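Laying the table when there's only one of you

21/04/2020

I have eaten most of my meals on the sofa for four weeks. Last night I spilled dal down the side of a cushion and decided that was enough of that, so today I sorted out the table.

By sorted out I mean I cleared it. It had been post, then work, then post on top of work. There were 6 library books on it that I can't take back at the moment, a bag of screws from the shelf I put up in June, and a seed catalogue I don't remember sending for. The books have gone on the stairs. The screws are in the drawer with the other screws.

Once the wood was showing I oiled it. I like a wooden top made of narrow strips, where the pale and dark bits sit next to each other and you never get a big plain area for your eye to catch a stain on. Mine came from a joiner in Mirnthorpe who was shutting his workshop, and I paid 70 pounds for it, which my sister thought was too much for something with a burn at one end. I turned the burn to the wall. Oiling took two coats and most of the morning, and the rag is now drying flat on the back step as the tin says to do.

Then there was the question of what goes on it. My mother laid the table properly every night, cloth and all, and I don't want to do that for a bowl of soup. But I find that if I put nothing down I end up standing at the worktop with a fork. So I wanted a small set of things that stays together and can be put out in one go.

What I settled on is a round woven tray with the plate on it, the cutlery across the plate or next to it, and a cup off to one side. The tray does the job of a place mat but it has a rim, so crumbs stay put and you can carry the lot back to the sink. Wicker does catch grains of rice in the weave. I knock it out over the back step and it's fine.
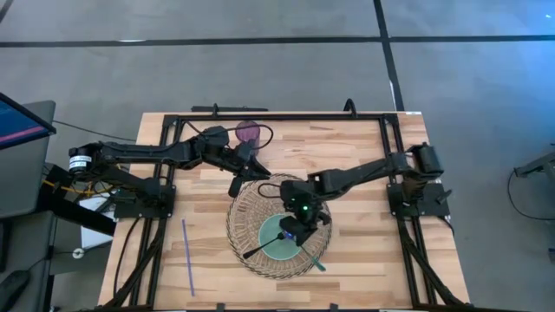 I used to own matching cutlery. It was a wedding present to somebody else, passed on to me when they moved, and over the years the teaspoons went and then the knives. What's left is a jumble, and I've stopped minding. I have gone through the drawer and kept two of everything I like the feel of. The rest is in a shoebox for the charity shop, whenever that opens again. I'm keeping the long thin ones, as they're easy to pick up off a flat plate and they don't tip out when you carry the tray.

The same goes for cups. I had eleven mugs, and I live alone. I've kept four, plus the plastic ones, which are good for water because I knock things over. Demetrio Campos from two doors down shouted over the fence that he'd have any spare mugs for his seedlings, so a bag of them is now sitting on his wall. He is growing chillies on every windowsill he has. I've been promised one plant and I expect I will kill it.

I did have a look online for a proper set of place mats before I settled on the tray. Furska do some in felt that looked nice, but delivery was being quoted as weeks, and I didn't want to buy something just to lie under a plate. The tray was already in the house. It had been under the fruit, and the fruit is now in a mixing bowl, where it seems to be getting eaten faster.

One thing I got wrong at first was putting the cup on the tray as well. It wobbled on the weave and took up the room where the bread should go. The cup stands on the bare table now — further back, up to the left, as I'm left-handed and reach for it that way without looking.

Tonight was leek and potato soup, so strictly speaking I needed a bowl and not a plate. I put the bowl on the plate. I sat on a chair, at a table, and ate it with the radio on and my phone in the other room. It took me longer than usual to finish.

Tomorrow I'd like to do something about the chair. One leg is shorter than the others and I have been folding an envelope under it since Christmas. I think there's a bit of cork in the shed that would do, if I can find it behind the paint tins.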